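Wednesday, April 10, 2019

Quick one before work. I said I'd write up the Oltmanns concert and then I didn't, and now my notes are half unreadable, so this is going to be in pieces. Sorry. Go get a coffee.

So. The Grullolard Chamber Orchestra, Saturday night, the old hall on the hill with the bad parking. Program was a Haydn symphony, then the new cello concerto by Oltmanns, then after the break Dvorak's Serenade for Strings. Soloist Ute Seidel. I had never heard her live. I had one recording of hers, the solo Bach, which I bought used and played in the car until my daughter asked me to please stop.

Haydn first. Fine. Bit stiff in the slow movement, the violins sounded like they were still thinking about where they left their coats. Minuet was better. Finale was really good, quick and light, horns right on it, and the man next to me tapped the whole thing out on his knee. I usually hate that. Didn't mind it so much this time.

Then they move the chairs, and the stage crew takes forever, and out comes a little wooden platform for the cello. I love those platforms. You get so much more of the low strings through the floor. I was in row seven on the left side and could feel the open C in my shoes.

The concerto. Four movements played without a break, which the program did not make clear, so there was a small burst of clapping after the first one and then that awful hush. She didn't look up. Just kept going.

First movement starts with the cello alone, very high, hardly any vibrato. Thin sound on purpose. Then the basses come in under her pizzicato, and it goes on like that a while, her up there and them down there and nothing in the middle at all. I wrote "empty house" in my notes. No idea if that's any use to anyone. When the violas finally came in I got goosebumps, and I have never in my life gotten goosebumps from a viola section.

Second movement is the fast one. Lots of repeated notes, bow bouncing, the woodwinds throwing a short little tune back and forth. To me it went on too long. There's a spot where it sounds like it's ending and then there is three more minutes of it. Somebody behind me sighed and I was kind of with them.

Third movement, the slow one, is why you should go hear this piece if it comes anywhere near you. The tune is so plain. Sounds like something a person hums while doing the dishes. She plays it once, then the oboe has it, then she plays it again an octave down and the strings just hold one chord under her – I think one chord, my friend says it changes, we argued about it in the parking lot. Anyway I cried a bit. Into my scarf.

Last movement I honestly don't remember well because I was still back in the third. It's loud. There's a big drum. The cadenza is in there and she dug in so hard I thought a string would go. People stood up at the end, not everybody, but plenty.

Encore was the Sarabande from the third Bach suite. Slower than on the record. I like it slower.

Break. Bought a bad cookie. Ran into two people from my old choir and we did the usual thing of saying we should sing again and none of us meaning it.

Dvorak after that was lovely and I have almost nothing to say about it. The waltz had a real swing to it. The conductor hardly moved his arms, just leaned. Second violins deserve a mention, they had a lot of the good stuff and played it like they knew it. I've heard this piece so many times that I drift off in it, the way you do in a warm bath, and then the opening tune comes back at the end and I sit up again. Worked this time too.

Couple of gripes. The heating clanks. It clanked in January when I was there for the wind quintet and it's clanking in April. Also the program notes were in gray print on cream paper, and the lights were down, so forget it. I read them at home the next morning. They say Oltmanns wrote the slow movement first and built the rest around it, which makes sense to me now. You can tell that's where the heart went.

Also the bar only had one person pouring, for a full hall.

Someone emailed to ask what to listen to if they want more Seidel. The Bach, like I said. Then there's the trio disc on the Virnel label, piano trios, 40 minutes and change, kind of dry sound but the playing is wonderful. I'd skip the one with the movie themes. Sorry to whoever loves it. She plays it well enough but the arrangements are all syrup, every track has a harp on it.

If you want a way into newer music generaly, a concerto is a good place to start, I think. You have one person to follow. If you get lost you just watch the soloist and you're back in. Took me years to work that out. I used to go to these things and try to keep hold of everything and come home with a headache.

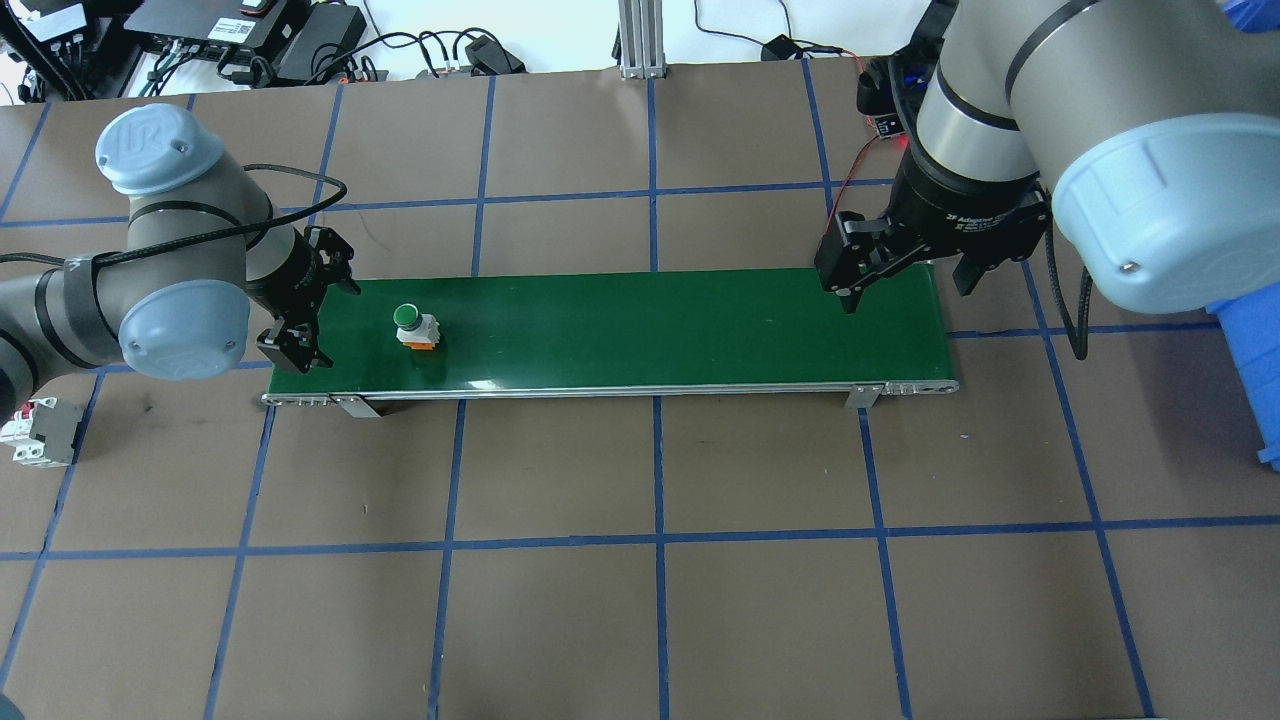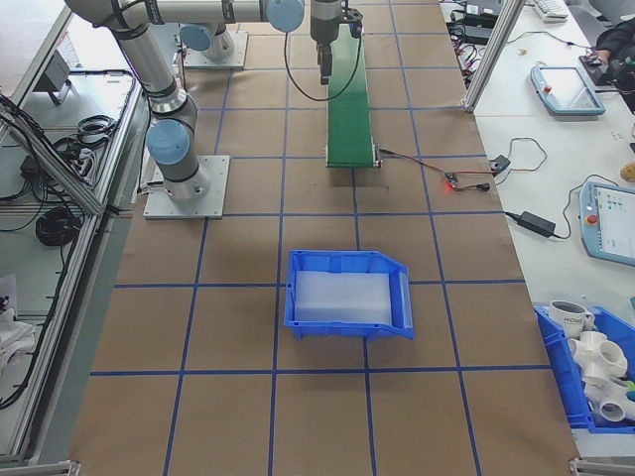
OK what else. Next up for me is the Nandurness festival, which I've got tickets to for the first weekend only. String quartets mostly, plus a late night thing with solo accordion that I am very curious about. Seidel is on the list for the closing concert but that one sold out before I even got to the website. If anyone has a spare and doesn't want crazy money for it, my email's on the left. I'll drive. I'll bring sandwiches.

I still have to write about the wind quintet too. I know. It's on the list, I have the program right here on my desk with a coffee ring on it, and I remember the Nielsen very clearly and the rest of it barely at all.

And to the reader who wanted to know about cushions – yes, bring one, those seats are as hard as they look, and the ones upstairs are worse. Row seven was good for sound. You do lose the horns a bit behind teh pillar.

Gotta run, bus.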